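Dremcombe 300 Modular Workbench

Home > Workshop > Benches and Tables > Dremcombe 300

Price: $2718 including GST
Item code: DB-300
Availability: made to order, allow four weeks

The Dremcombe 300 is a heavy-duty bench for workshops, schools, sheds and light factory use. It has a welded steel frame, a solid timber top and bolt-on accessories you can add now or later. The 300 in the name is the rated load in kilograms, spread evenly over the top.

We have built this bench since our old shop in Rilley. The current model has a deeper front rail than the first one and uses the same leg pattern, so most of the older drawers and shelves still fit.

Sizes

Length: 2000 mm
Depth: 750 mm
Height: 870 to 960 mm, adjustable at each foot
Top thickness: 45 mm
Weight without accessories: 147 kg

Other lengths can be made. Anything longer gets a third pair of legs, and the price goes up to match. Ring us for a quote before ordering, as the website can only take orders for the standard size.

Top

The standard top is laminated Victorian ash, sanded and finished with two coats of hard wax oil. It will mark with use. Small dents can be sanded out and oiled again without taking the top off the frame, and a litre of the oil does the whole top several times over.

If you work with grease, solvents or battery acid, choose the steel-faced top instead. It is a folded 3 mm sheet glued and screwed over a plywood core, with the front edge turned down and the corners ground smooth. The steel-faced top adds 28 kg.

A rubber mat is sold separately for electrical work. It is cut to the standard size and lies flat under its own weight.

Frame

Legs are 75 x 75 mm square tube. Rails are 75 x 50 mm. All joints are fully welded except the two long rails, which bolt on so the bench can go through a normal doorway. The powder coat comes in charcoal, mid blue or the green we call Otura. Custom colours are possible on orders of six benches or more.

Each foot has a levelling screw with a 60 mm pad. The pads have a hole for a floor anchor. We recommend anchoring if you are fitting a vice or doing any bending, and it is required if the bench is going into a school.
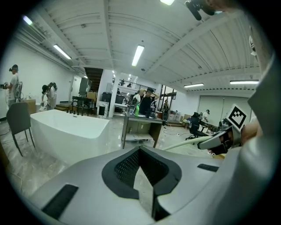

Can I fit the bench on my own?

Get a second person for the top, which is too heavy to line up safely alone. The legs and rails can be bolted together by one person with a 17 mm and a 19 mm spanner, and most customers have the frame standing in under an hour.

Accessories

Lower shelf. Galvanised sheet on a folded frame, sits 180 mm off the floor so you can sweep under it. Rated to 100 kg. $210.

Drawer unit, three drawers. Hangs under either end. Full-extension runners, 40 kg each drawer. One key locks all three. $395.

Drawer unit, single. For use with the lower shelf when you still want knee room. $180.

Back panel. Perforated steel, 900 mm high, takes standard square-hole hooks. Hooks are not included. $265.

Power rail. Six double outlets on a steel channel, fixed along the back edge. Comes with a 2 m lead and plug. It must not be cut or rewired by anyone except a licensed electrician. $320.

Vice plate. A 10 mm steel plate that spreads the load of a bench vice over the left or right leg. Drilled for the Dauda 125 and Dauda 150 vices, or supplied blank. $85.

Castor set. Four lift-down castors worked by a foot lever. With the lever up, the bench sits on its own feet. The castors are rated to move the bench and a light load only, so clear the top before rolling it. They cannot be used on an anchored bench. $340.

What comes in the box

The bench is delivered on a pallet in three parts: two leg frames, a bundle of rails, and the top. Bolts, washers, feet and a printed instruction sheet are in a bag taped to the inside of one leg frame. Please check the bag before the driver leaves. Floor anchors are not supplied, as the right type depends on your slab.

Delivery

Metro delivery is $120 to the kerb. Regional delivery is quoted by postcode. The truck has a tailgate lifter but the driver works alone and won't carry the top inside or up stairs. Pickup from our factory is free, by appointment. A six-by-four trailer will not take the pallet flat, so bring a ute with racks or a longer trailer.

Benches are built in batches. If you order more than one, they will be from the same batch and the timber will be as close in colour as we can manage.

Care

Check the rail bolts after the first month and then once a year. Wipe up water and coolant the same day on timber tops. Don't use a steam cleaner on the power rail or the drawer runners. Scratches in the powder coat can be touched up with the small tin sold under item code DB-TP, $18, in all three stock colours.

Warranty

Ten years on the frame and welds. Two years on drawers, castors and tops. Twelve months on the power rail. The warranty doesn't cover a frame that has been cut, drilled or welded after delivery, apart from the marked holes. If you need extra holes for your own fittings, send us a sketch with the order and we will drill them before coating for a small charge.

Customer comments

"Bought two for the metalwork room. The drawers are good. I'd order the vice plate already fitted next time, as drilling through the top took me most of a morning."
Perihan Avcı

"Solid bench. One of the feet was missing a pad and they posted it the next day. The oil smell took a week to go."
Cheng-en Chung

Changes to this model

From February 2021 the drawer units have a steel handle along the full width in place of the plastic cup handle. Spare plastic handles for older units are still available while stock lasts. The old grey powder coat has been dropped.

Also in this range

Dremcombe 150, a lighter bench with a 32 mm top, for packing and assembly
Dremcombe Corner, joins two benches at a right angle
Dremcombe Stool, height adjustable, timber or vinyl seat

Orders and questions

Use the form on the contact page or ring the factory between 7.30 am and 4 pm. Have your doorway width and floor type handy if you want advice on anchoring or access. Schools and councils can order on account with a purchase order number. Drawings in PDF and DXF are sent on request.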